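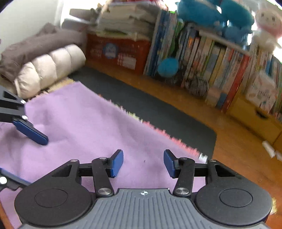 Flukari is my fog diary for Grindell, the town my husband and I moved to when we'd had enough of moving, and this file explains what's in it and what I'd do with it if I were you. It covers 978 mornings of me looking out of a kitchen window and writing down whether I could see the church, the bus stop, both or neither. If you open the calendar chart, foggy mornings are lavender-purple, pretty much the color of the cloth in the photo up there, and clear ones are left white. I tried gray first and you couldn't tell fog from missing data.

What's in the folder

fog.csv – the diary itself, one row per morning
calendar.png – the chart
notes.txt – longer remarks, mostly me complaining about the bus
README – you're reading it

Columns in fog.csv

date: year first, then month, then day
time: when I looked, local time, usually 7:15 and later on weekends (sorry!)
level: 0 to 4, where 0 is clear and 4 means I can't see our own gate
remark: free text, often blank

I grew up somewhere dry and sunny, so my first autumn here was a shock. I'd wake up and the whole valley had gone! The neighbors didn't even look up from their coffee. Carmela Olmedo, two doors down, told me to wait for November, and she was right, November is ridiculous. She also filled in for me whenever we were away visiting family. Those mornings have CO in the remark column, and her window faces the river, so her numbers run a bit higher than mine.

Things to know before you use it

88 mornings have no level at all. Some are from when I had flu, some are from a June when we were both traveling and Carmela was too. I left them blank and I'd ask you to do the same – please don't fill them with zeros.

Level 3 is the wobbly one. In the first winter I used it for anything where the church was gone, and later I got stricter and wanted the bus stop gone as well. I never went back and fixed the early rows.

It's one window in one town. Colm Doherty keeps something similar up at Fitzgerald, above the valley, and he gets blue sky on days when I can't find the car. His file isn't in here, so ask him nicely.

Using it

Take it, chart it, put it in a school project, whatever you like. A mention of Grindell would make me happy. If you spot a date that's in there twice, send me the row and I'll check it against the paper notebook.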